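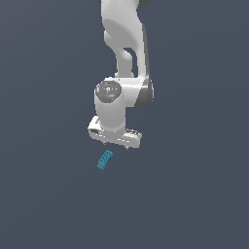

Gundeo replied first, before I had even finished fixing the typos in my post, to say that any 12-hour trail relay is won or lost in the parking lot, so I'm adding the parking details down at the bottom. Thanks for that!

Running the Dalton relay with a team of 2, how do you split the laps?

Posted by Mahsa Ebrahimi

Hi everybody! My sister-in-law and I signed up for the pairs division of the Dalton relay in June, and now that the confirmation email has come through we're both a little nervous. It's a loop course through the woods and along the reservoir, you hand off a wristband in the start area, and whichever pair has the most laps when the clock runs out wins. We won't be winning anything (last year's list had 183 finishers and I'd be thrilled to land anywhere on it), but we'd like to still be speaking to each other at dinner.

My question is whether we should trade off every single lap or each do two or three in a row. I'm the slower one, and I stiffen up something awful if I sit down. She'd happily run all day but hates the heat, so I was thinking of giving her more of the morning. Has anyone done it both ways?

Parking: the email says we can unload by the start and then have to move the car to the field across the road, a 20 minute walk with a cooler. So we're bringing a wagon.

Gundeo

Good, bring the wagon. My other advice is to trade every lap until lunch and then see how you feel. Single laps keep the rests short, and short rests are what you want if you're a person who stiffens up. Don't sit in a low camp chair! I did that my first year and my partner had to pull me out of it by both hands. Walk around, eat something salty, put on a dry shirt, and by then it's nearly your turn again.

After lunch we switched to doubles, mostly so each of us could have a real meal and a change of socks. It was fine for him. My second lap was always pretty ugly, so if I went back I'd stay with singles all the way through.

Gralard

doubles. handing off every lap gets old

Rashti

I'd lean toward singles too, with one thing added, and that's to agree ahead of time on what happens if one of you needs a lap off. My cousin and I never talked about it, and around the middle of the afternoon she had a bad stomach and kept going out anyway because she didn't want to let me down, and I kept letting her because I thought she wanted to. We were both miserable and far too polite about it.

Giving your sister-in-law the early laps sounds smart to me. The reservoir side has no shade at all once the sun is up over the trees, and it's the part everybody complains about. Keep a wet bandana in the cooler for whoever is coming in. And do check the rules on the last lap, as some of these races only count it if you're back before the horn, and you'd hate to send her out for nothing.

Have a wonderful time, and please come back and tell us how it went!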